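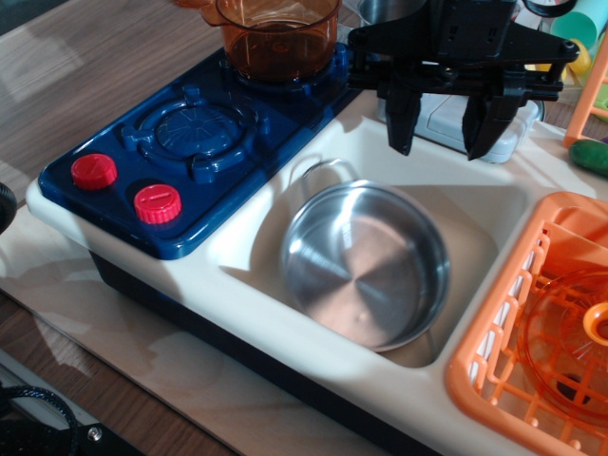
Do you have a kid who will happily "wash up" for half an hour, as long as the dishes are tiny? Then I'd love to hear from you!

I run the toy library at Plemilano, and I'm looking for 16 families to borrow a play kitchen this spring and tell me how it goes. Each one has a stovetop, a sink and a drying rack, and comes with a bag of little pots and pans. You keep it for 4 weeks, then bring it back by the end of May.

What I'm after is pretty simple. Let your child play however they like (soup for the teddy bears is fine, so is parking cars in the sink) and scribble a few lines in the notebook twice a week. Which bits get used every day? Which pieces end up under the couch? I'd also like 2 short phone chats with you – one in the middle, one at the end.

Your child should be between two and five, and you'll need a table or a patch of floor to set it up on. Siblings are very welcome. There's no pay, I'm afraid, but borrowing is free and every family gets a year's membership.

To sign up, leave a note at the front desk, 51 Manolakis Street, with your child's age and a good number to reach you. Please pick up in person – the boxes are too bulky for me to mail.

Posted 29 January 2021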